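Automation at Work, Unit 7
Handout: Moving a manual sorting job to a robot cell
Tharushi Navaratnam
Revised August 4, 2026

7.1 The case

The Tedarstead site of Jallovel packs small parts for the building trade. Until last September, all mixed trays were sorted by hand at a line of benches. Staff picked a part, turned it to check the face, and placed it in the correct slot. The line employed 14 people per shift. The planned output was 868 trays per shift.

Management then ordered a robot cell from Flilwood. The cell was modelled in simulation before any equipment was moved, and the bench staff were asked to comment on the model. Output after the change was 1453 trays per shift. The figure excludes trays sent back for rework, which are logged separately.

7.2 Tasks before and after

Picking and placing passed to the arm. Four kinds of work stayed with people:
- loading the feeders
- clearing stoppages
- checking rejected parts
- setting up a new part type

The last of these did not exist as a separate job on the old line. A sorter given a new part simply looked at it. In the cell, a new part needs a grip position, an approach height and a release point, each tested in the model and then at low speed on the floor. Calvo, the firm hired to train the staff, allowed two shifts per person for this. Most needed four.

7.3 Effects on the staff

Pace. On the benches, each sorter set their own pace within the hourly target. In the cell, the feeders must be filled before they run out, so the timing of breaks depends on the machine.

Skill. Knowledge of the parts is still used, but in setup and fault finding. Staff who had sorted for many years were quicker at finding the cause of a bad grip than the technicians were.

Strain. Reports of wrist pain fell. Reports of tiredness from long periods of watching rose.

Pay grade. Setup work was placed one grade higher. Feeder work was not, and this remains in dispute at the site.

7.4 Terms

Cycle time: time from one pick to the next.
Stoppage: any halt that needs a person to clear it.
Offline setup: preparing a task in simulation, away from the working cell.

7.5 For the seminar

Read sections 7.2 and 7.3 again. Draw up a task table for a job you know, with one column for the present method and one for a cell. Mark any task that appears only in the second column and note who would do it. 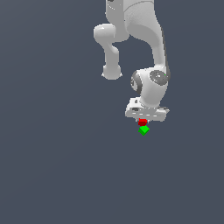
Fig. 7.1. Simulated arm with its gripper over a red block and a green cube.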